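January 21, 2020

Workbench notes, small parts room

Spent most of the day on the white table. It has needed sorting out since we moved the label printing next door, and the top has turned into a place where things get set down on the way to somewhere else. Muchen Long was in for the morning and helped me carry the leftovers back to the shelves.

Started with the surface. There are faint gray smudges near the center that I have been meaning to deal with. Dish soap and warm water first, soft cloth, wiped along the long side. It took off the general dust and a sticky patch by the front edge. The smudges got lighter and then stopped getting lighter. Tried a melamine sponge on a small area at the back corner and did not like it, because the matte finish starts to go shiny if you lean on it. Left the rest alone. If anyone wants to try something else, try it on the underside first.

Do not use the Bristeck degreaser on this top. Muchen used it on the gray bench last year and the cloth came away white.

Measured the short side again while I was down there. The drawing on the wall says 698 mm and the tape says 698 mm, so the drawing is fine and the mat we bought is the wrong size. The mat is from Loltodo, order slip is in the blue folder. It curls at one end as well. I would send it back, but I cut the packaging open along the wrong side and the return form wants the original box. Will write to them anyway.

Backdrop

Took the white sheet down, shook it out in the hallway and put it up again with clips along the top. It still has the fold lines from being stored in a bag. They run on the diagonal because somebody (me) folded it corner to corner in a hurry. I hung it and pulled the lower corners tight, which helped at the bottom and did nothing much in the middle. Steaming it would be better. The steamer is at Paredes until February.

The light is stronger toward the upper right. You can see it on the cloth more than on the table. Moved the right lamp back a little after lunch and it made less difference than I expected, so I put it back on its tape mark. Not worth chasing until the creases are out, as the creases make their own shadows and I can't tell which is which.

Laying out the table

Rule from here on is that the top starts clear and anything on it has been put there on purpose. The flat red block goes on the right-hand side, long side front to back, well away from the middle. The small orange piece gets handled in the middle of the table, where there is open space on every side of it. I tried the two closer together first and didn't care for it. The orange one is only a few centimeters across and it gets lost next to that much red.

With the block out on the right, the center stays free and the left half can be used for setting things down. It also means I can reach the back edge with a cloth without moving anything.

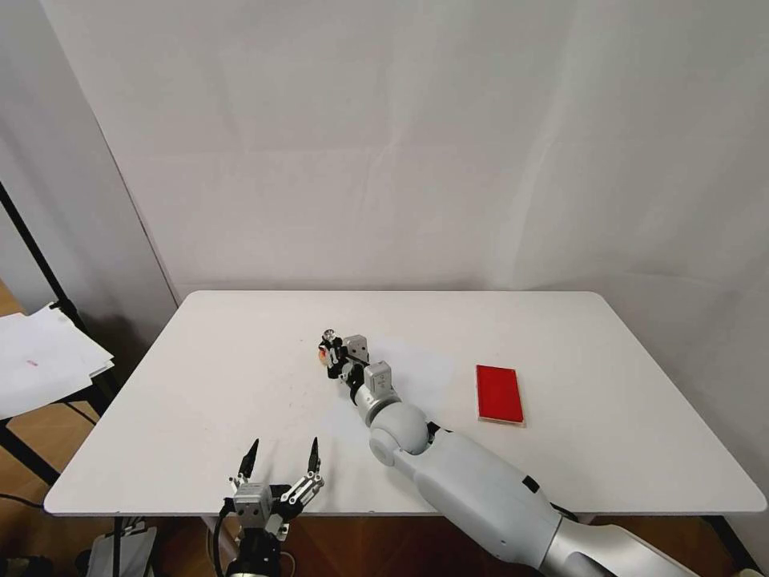 Sorting the small pieces

Turned out the tub of small colored pieces on the side bench. They had been mixed since the last stock check, with a handful of Trandus clips in among them and some hardware that belongs in the screw drawers. Order I worked in:

Pulled out anything metal and put it in the tray for Muchen.
Sorted the rest by color, then by size inside each color.
Wiped each piece with a damp cloth and let them dry on a towel before they went into the bins.
Wrote the new labels by hand, as the printer was busy.

There are 17 bins on the rack now and 2 of them are spare. I left the spares at the bottom because they are the ones with cracked lids. Orange is in the top row — it used to be under the reds and people kept putting pieces back in the wrong one. Larger flat pieces don't fit in the bins at all. They go on the shelf above, standing on edge, with the bookend holding them up.

Four pieces I could not place. Two look like they belong to an older set and the others have been trimmed with a knife. They are in an envelope taped to the side of the rack. If you know what they are, write it on the envelope.

Other things noticed

The table rocks slightly if you press on the back left. Checked the feet and one had worked itself up the thread. Gave it a turn and a half and it is steady on the floor now, but the locknut is missing. I looked in the drawer and we have nothing in that size. Added to the shopping list along with cloths and masking tape.

Rounded corners on the top are all fine, no chips. I had it in my head that one of them was damaged, and I must have been thinking of the old table.

To do

Borrow the steamer back and do the backdrop.
Write to Loltodo about the mat.
Locknut for the table foot.
Ask Muchen what was last used on the smudges before I try anything stronger.
Print proper labels for the rack once the printer is free.

Stopped at five. Cloths are hanging over the sink to dry, please leave them there overnight.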